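Section 5. Opening the case and fitting memory

Applies to the Karaki desktop tower, Culstead workshop set. Revised August 30, 2026.

Before you start

Shut down properly, switch off at the wall, pull the mains lead. Hold the power button in for 5 seconds to drain what's left. Monitor, keyboard and network leads off too.

CAUTION: never open the power supply itself. No parts inside it for you to mend, and it can hold a charge.

5.1 Taking the side off

1. Lay the tower on its side, on something flat and firm. Not carpet.
2. Undo the 2 screws at the back edge of the panel. Put them in a pot — they roll.
3. Slide the panel back, then lift. If it sticks, check the screws again before you pull harder.
4. Touch bare metal on the case before you reach in. Do this again every time you come back to it.

Leave the tower lying flat for the rest of this section. Much easier to see the board, and nothing you drop ends up at the bottom of the case.
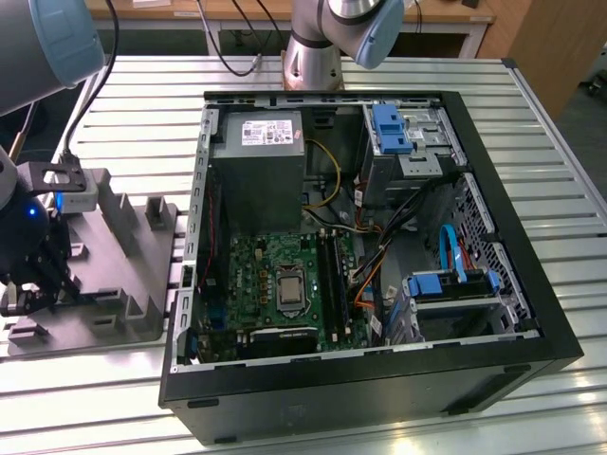 Memory goes in the black slots next to the processor. Leave the processor alone, it isn't part of this job. Move any cable that's in your way gently to one side, don't unplug it unless a step says so.

5.2 Swapping the memory

1. Press the slot clips outwards. Old module lifts up a little.
2. Take it out by the ends. Fingers off the gold contacts.
3. Line up the notch on the new module with the key in the slot. Only goes one way round.
4. Push down evenly untill the clips close. Firmer than you'd expect.

Note: Lident and Olia modules both fit but don't mix the two in one machine. The November batch had trouble with that.

5.3 Drives

Blue latches on the drive cage. Don't force them. If you are only doing memory, leave teh cage as it is and go to 5.4.

5.4 Closing up

1. Check for loose screws. Check again.
2. Tuck cables clear of the fans.
3. Panel on, slide forward, screws in. Finger tight and then a quarter turn.
4. Stand the tower up, leads back in, mains last.

No picture on the monitor? Off at the wall and repeat 5.2 from step 3. Still nothing — see Section 9, Faults.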